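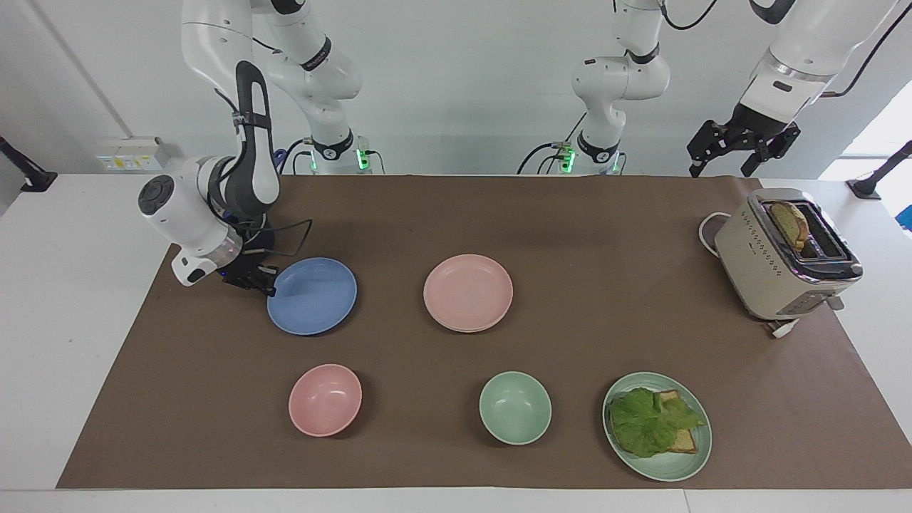 Speaker notes: Who gets to sue? Standing in plain terms

Evening civics series, Hollis Public Library. Binta Bashir.

Slide 1. Opening

Thank Marisol Blackwood for setting up the series. Mention the sign-up sheet by the door.

Start with the question people ask me most. A law looks plainly unconstitutional to you. Can you walk into federal court and ask a judge to strike it down? Usually the answer is no, and the reason is standing.

Ask for a show of hands: who has been a party in any lawsuit, small claims included? Don't spend long on this.

Slide 2. Where the rule comes from

Article III of the Constitution gives federal courts power over "cases" and "controversies." Courts read those words to mean real disputes between parties with something at stake. The word "standing" does not appear in the text. Judges built the rule out of those two words over many decades.

Federal courts do not give advisory opinions. Some state supreme courts do, when a governor or legislature asks. People mix these up, so go slowly.

Slide 3. The 3 parts

Read them off the slide, then give a sentence on each.

Injury. The harm has to be concrete, and it has to be yours. It can have happened already or be about to happen. Money is the easy case. Being angry about a law does not count.

Cause. The harm has to trace back to the person or agency you are suing.

Remedy. A win in court has to be likely to fix the harm, at least in part.

The person suing has to show all of them. If one is missing, the judge dismisses the case without deciding whether the law is valid. Say that twice. A dismissal for lack of standing gets reported as a win for the law, and it says nothing about the law.

Slide 4. The Trekow ferry problem

Tell them this is a made-up problem I use with students.

The town of Trekow passes an ordinance. Anyone who hands out leaflets at the ferry landing needs a permit that costs $200. The fine for doing it without one is $2,000.

First person: a man in Brelley, two counties over, reads about the ordinance and thinks it violates the First Amendment. He has never been to Trekow and has no plans to go. No standing.

Second person: a woman who hands out leaflets at the landing every September and was fined last year. She wants her money back. Standing, easily.

Third person: a student who wants to hand out leaflets next month and is holding off over the fine. Let the room argue about this one. Courts often say yes if the plan is real and the threat of enforcement is believable. She does not have to break the law first.
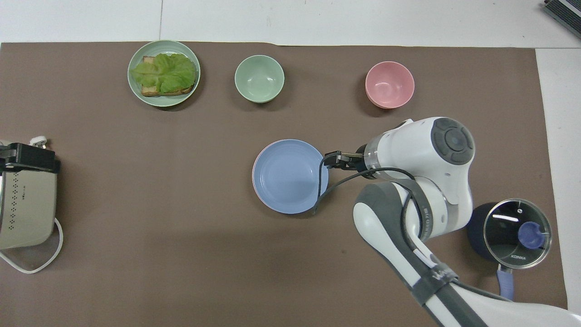

If somebody asks about the first man joining a group, go to slide 5 early. Otherwise stay here until the discussion runs down. Five minutes at most.

Slide 5. Groups

An organization can sue for its members if at least one of them could have sued alone, the case fits the group's purpose, and the members don't each need to take part. Use the Prarkine Leaflet Society as the made-up group. If the woman who was fined is a member, the Society is probably in.

Slide 6. Taxpayers

Paying federal taxes does not, as a general matter, let you challenge how the money is spent. There is a narrow exception for some spending that involves religion. Flast v. Cohen, 1968. Later cases have kept it small. State courts are often looser about this, and so are suits against a town.

Slide 7. Is it a good rule?

Give both sides and stay out of it.

For: it keeps judges out of arguments that belong to Congress and the voters. It also means the person in court knows the facts firsthand.

Against: some laws may hurt everyone a little and no one enough to sue. Critics also say judges use standing to avoid cases they don't want.

Slide 8. Questions

Leave 18 minutes. No advice on anyone's own case; point them to the county bar referral line on the handout. Repeat each question into the microphone before answering. Building closes at 9:00 p.m.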